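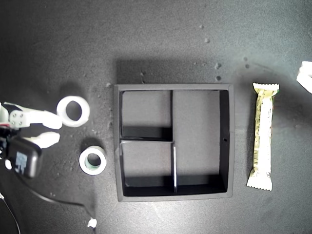
色彩と知覚 第4回 明るさと灰色
2020-03-04 129教室

先週の残り。錐体と桿体の分布のところ、時間切れだったので資料の28ページを各自で読んでおくこと。小テストの範囲に入れます。

1 ことばの整理
輝度 面から目に届く光の量。測光の量で、単位はcd/m2。
反射率 当たった光のうち返ってくる割合。面の性質なので、照明が変わっても変わらない。
明度 見た目の白っぽさ、黒っぽさ。知覚のほう。
明るさ これがややこしい。光が強く見えるかどうか。lightnessとbrightnessの区別、日本語だと混ざりがち。レポートでは必ず英語を併記。

輝度=照明×反射率(ざっくり)。目に入るのは輝度だけ。なのに紙は夕方でも白く見える。明度の恒常性。石炭を日なたに、白い紙を日陰に置くと、輝度は石炭のほうが高くなることもある。それでも石炭は黒い。

2 なぜ灰色は18なのか
反射率18%の灰色が、見た目ではだいたい白と黒のまん中。50%ではない。感覚の目盛りが輝度に比例しないため。
L*に直すと50くらい。白が100。計算は前回の式に入れるだけ、各自やってみること。
写真の露出計もこのあたりの灰色を前提にしている(機種で少し違う)。だから白い皿ばかり撮ると暗く写り、黒い猫を撮ると明るく写る。補正はどっち向きか? 白いものはプラス、黒いものはマイナス。毎年逆に書く人がいる。

3 同時対比
同じ灰色でも、黒い地に置くと明るく、白い地に置くと暗く見える。
教科書的な説明は側抑制。となりの受容野が抑えあう。マッハの帯はこれでそこそこ説明できる。
ただしホワイト錯視は逆向きなのでだめ。黒い縞にのせた灰色のほうが、まわりに白が多いのに明るく見える。側抑制だけだと予想が反対になる。ここ試験にでます。

4 白はどうやって決まるか
アンカリングの考え方。視野の中でいちばん輝度の高い面を白とみなして、ほかはそれとの比で決める。
面積の効果もある。暗い面が視野の大半をしめると、その面も少し明るく見えてくる。
いちばん明るいところが白を越えて「光っている」ように見える場合も。どこから発光に見えるかは周囲しだい。
記録の側には上限があるので、越えた分は全部同じ白になる。白とび。あとから暗くしても中の階調は戻ってこない。
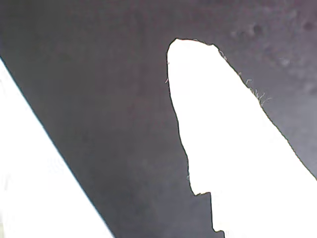
図1 暗い灰色の地と、白とびした部分

陰影で形を読む話は次回に回します。ハイライトを消すとつやが消える、という実験も次回。

5 討論用の問い
・Liam Mulliganさんの発表で出た疑問。霧の中では何がアンカーになるのか? 空か、近くの白い物か。
・展示室の壁を白から濃い灰色に変えると、同じ絵の明部はどう見えるか。
・モノクロ印刷で赤と緑が同じ灰色になるとき、なにを変えれば分けられるか。

宿題
灰色の紙を3枚用意(色紙でも可、つやのないもの)。昼と夜、窓ぎわと部屋の奥で見え方をメモ。写真は不要、言葉で書く。A4で1枚まで。
測光の数字が要る人は研究室の輝度計を貸しだします、使いおわったら電池をを抜いて返却。
提出は次回の授業のはじめ。12月に配った用紙が残っていればそれでよい。

訂正 前回の板書、スティーヴンスのべき指数を3.3と書いたけど0.33です。すいません。条件によって値は変わるので、暗い背景で広めの光、という但し書きも一緒にメモしておいてください。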